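Print this page | E-mail this page

Ticket: Sqalli kitchen cell, arm stops before reaching the counter
Product: Prudis simulation package
Opened: 2025-04-04
Status: Waiting for confirmation 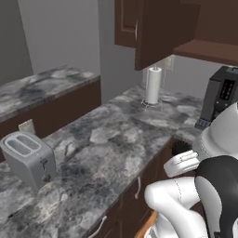
We use the kitchen cell to prepare wiping and brushing tasks before they go to the real arm at our Senville site. Since the last update of the cell file, the arm stops with "path not valid" on the approach to the counter. It is not every run. In a series of 17 runs with the same start position, 7 stopped with this message. The others finished normally.

The cell has the marble counter with toaster, paper towel holder and coffee maker, and one upper cabinet door is open. The tool is the black brush head. I did not move any of these objects after the update.

What I tried first:

Restarted the simulator and loaded the cell again. No change.

Lowered the approach speed to half. The arm stops in the same way, only later.

Closed the upper cabinet door in the cell file. I expected this to help, but the message came back on the second run. I opened the door again, the task needs it open.

Removed the coffee maker. Five runs, no stop. I put it back and the stop returned on the first run.

So I looked at the collision shapes. The coffee maker has a simple box around it, and this box also includes the drip tray. It means that the space above the tray is counted as solid up to the full height of the machine. Please confirm if this is intended.

Update, same day, after answer from Turkatis support:

They asked for the tool definition. I must admit there was a mistake on our side also. The tool length was still the value for the old gripper without brush, and the planner did not know about the bristles. I corrected the length and measured again from the flange. After this, 2 stops in 17 runs. Better, but not solved.

Then I replaced the box of the coffee maker with two boxes, one for the body and one for the tray. The series of 17 is now complete with no stop. I repeated the series with a different random seed and it is also clean.

Open points:

1. The split boxes are only in my local copy. Should I send the file, or will you change it in the library? Other users of this kitchen will have the same problem if they work on the right side of the counter.

2. The message "path not valid" does not say which object is the reason. It would save much time if the object name was written in the log - I lost most of the morning with the cabinet door.

3. The toaster seems to have the same kind of box, with the lever included. I have not tested the left side yet.

Please keep the ticket open until point 1 is answered.

Print this page | E-mail this page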